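Teaching by teleoperation: Qiuyue Wei on what a demonstration is worth

Qiuyue Wei has a rule for new operators at Policarpio: no recording on the first day. They drive the arm, pick things up, drop them, and go home. The recorder stays off until the second morning.

"The first hours are all corrections," she said. "The operator moves, sees the error, moves back. If you train on that, the policy learns to move and move back. It has no idea the second half was a mistake."

Wei runs the demonstration program at Policarpio, a small engineering group in Carnden that builds manipulation software for bench work: sorting hand tools, loading trays, returning items to a fixed place. Her team teaches these tasks by demonstration. A person performs the task through the robot, the system logs camera images, joint positions and commands at 30 samples a second, and a model is fitted to the log. The current data set for tool handling, called Dradora, holds 849 accepted episodes. She would not give the number rejected, except to say that it was larger in the early months.

There are two ways to record. In the first, which the team calls hand guiding, the operator takes hold of the arm and moves it through the motion while the motors compensate for gravity. In the second, the operator sits away from the arm and drives it with a leader device that has matching joints. Wei started with hand guiding and has mostly stopped using it.

"Hand guiding gives you very clean paths," she said. "It also puts a human arm in the camera image for the whole episode. At run time the human arm is gone. The model has learned to look at something that won't be there."

Remote control has its own problems. The operator feels little of the contact force, and there is a delay between the leader and the follower. Wei's group measured it at 61 milliseconds on the present setup. She said most people stop noticing it within a session, but it shows in the data as a slight overshoot whenever the hand has to stop close to a surface.

Urs Brunner, who came to the group from machine tool maintenance at Lullach, handles the arm, the hand and the calibration. He is less concerned with delay than with grip. A five-second delay in starting an episode costs five seconds, he said, while a bad grip costs the whole episode.

"A thin tool turns in the fingers," Brunner said. "The hand can be closed, the current reading is normal, and the tip has moved 4 millimeters from where the model thinks it is. On a cup, you don't care. On a shaft, that is the job."

His answer was procedural. Operators now regrasp a slipping tool on purpose in a share of the episodes, and those segments are labeled so that the model sees what recovery looks like. Deliberate recovery is kept. Accidental recovery is reviewed and usually cut. Both Wei and Brunner agreed that the boundary between the two is a judgment call, and that they had argued over individual clips.

Scene layout took longer to settle. In early sessions the operators set out the items themselves, and they set them out conveniently, with space on all sides and handles toward the hand. The trained policy did well on those layouts and poorly on anything else. Placement is now drawn from a list before each episode, including the orientation of every item, and the operator has to work with what the list gives.

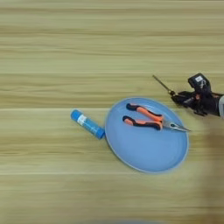
Orientation matters most for anything with a clear working end, according to Wei. A pair of pliers can be approached from the handles or from the jaws, and the two call for different wrist angles and different finger spacing. With the orange-and-black grips pointing away from the hand and the jaws reaching past the rim of the plate, as in this layout, the nearest part of the tool is also the narrowest. "People want to reach over to the handles," she said. "Some episodes should do that. Some should not. What I don't want is one operator who always does it and another who never does, with nothing in the image to explain the difference." The hand is already holding a thin shaft here, so any contact with the pliers would have to be planned around the tip.

Shadows are the other item on Brunner's list. The arm darkens part of the bench wherever it goes, and a model trained under one lamp position can come to treat the dark region as a cue. The team moves the lamps between sessions and records the positions in the session notes. He would prefer to do it between episodes, but the time cost is too high with the present number of operators.

Asked what she would change first with a larger budget, Wei named review. Each episode is watched once at normal speed and again at half speed near every contact. The work is slow and she does much of it herself, usually on Saturday when the bench is quiet.

"More demonstrations are easy to get – you add a shift," she said. "Consistent ones take longer. I would hire two reviewers before I bought another arm."

Brunner said he would buy the arm.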